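# Lecture 6: Where does the policy think the cloth is?

Notes by Wael Zerouali, Sep 14, 2022

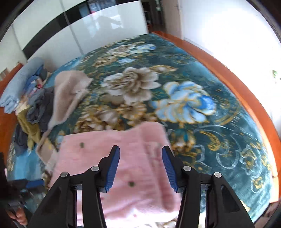
*Fig. 1. Wrist view, fingers open over a pink blanket on a floral bedspread.*

Last week's reading claims that Bimeo "understands" fabric. Keep that word in quotes until somebody shows you a test for it.

**What the controller gets.** One wide-angle image and a finger opening. No depth, no force. Straight edges come out curved, as the bed rail does in Fig. 1, so a planner that treats pixels as flat will miss toward the sides. Undistort first, or train on the raw view and stay with it. Mixing the two is how the Trollitero baseline got its bad numbers.

**What is hard about it**

- The blanket has a wavy upper edge and one side folded over. Which of those is the grasp point? The paper never says.
- The bedspread is all flowers and scrolls. An edge detector will fire everywhere.
- There is more fabric heaped on the left. "Find the cloth" is not a usable goal.

**About the results.** Makuvano was trained on 3000 demos and scored on 80 trials, all on plain sheets. I would not bet on it with a print like this one. The ablation with 300 demos looks nearly as good, which makes me suspect the trials were easy.

**For next time**

1. Run the Phuthong segmenter on Fig. 1 and bring the mask, even if it is ugly.
2. Write down a success rule for "blanket grasped" before you look at any rollouts.
3. Read section 4 again and mark each claim that has no failure count next to it.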